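Category: Tabletops & Worktops | Wood | Made to Order

Rullden Strip Tabletop

The Rullden is a plain wooden tabletop for desks, craft tables and small workrooms. It is sold as a top only, so you can put it on legs you already own or pick a set from our leg page. The price is $2,225 for the large size, finished and ready to mount. Smaller sizes are quoted on request.

Each top is glued up from solid strips running the full length of the board. We don't stain the wood and we don't sort the strips to match. Pale ones end up next to honey-colored ones, and the grain changes from strip to strip. If you want an even color all the way across, look at the Meritz top instead, or ask Jolene Prendergast in the order office to send you samples of both.

The surface is sanded, oiled and left matte. It has a little grip to it, so pens and thin tools don't skate off as easily as they do on a lacquered desk. The front edge is rounded over by hand. The back edge is left square and sits flat against a wall.

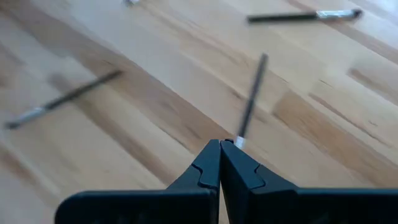 Can I write or draw directly on the tabletop with one sheet of paper?

For ordinary writing, one sheet is fine. With a ballpoint or a hard pencil you will feel the grain through the paper and may leave a faint line in the oil finish, so put a pad or a thin mat under anything you press hard on. Light marks usually come out with a fine sanding pad and a fresh coat of oil.

What you get

The top, a small can of Nông hard oil, two cloths and a care sheet. Screws are included when you order legs with it. The underside comes with threaded inserts that fit all Fornex steel frames. For other legs, tell us the hole spacing when you order and Khôi Bùi will drill it in the shop at no charge.

Care

Wipe with a damp cloth and dry it off. Don't leave wet cups or plant pots standing on it. Oil it again after the first 5 weeks of use, then once a year – more often if the wood starts to look dull where your arms rest. Keep it away from radiators. Solid wood moves a little with the seasons, and the slotted brackets on our frames allow for that.

Delivery

Tops leave the shop 24 working days after the order is confirmed. They ship flat in a heavy carton with corner guards, and two people should carry it. Please open the carton and check the top within five days. Orders placed in October can take longer – ask before you plan around a date.

Sign up for our newsletter to hear about new sizes and offcut sales. You can unsubscribe at any time.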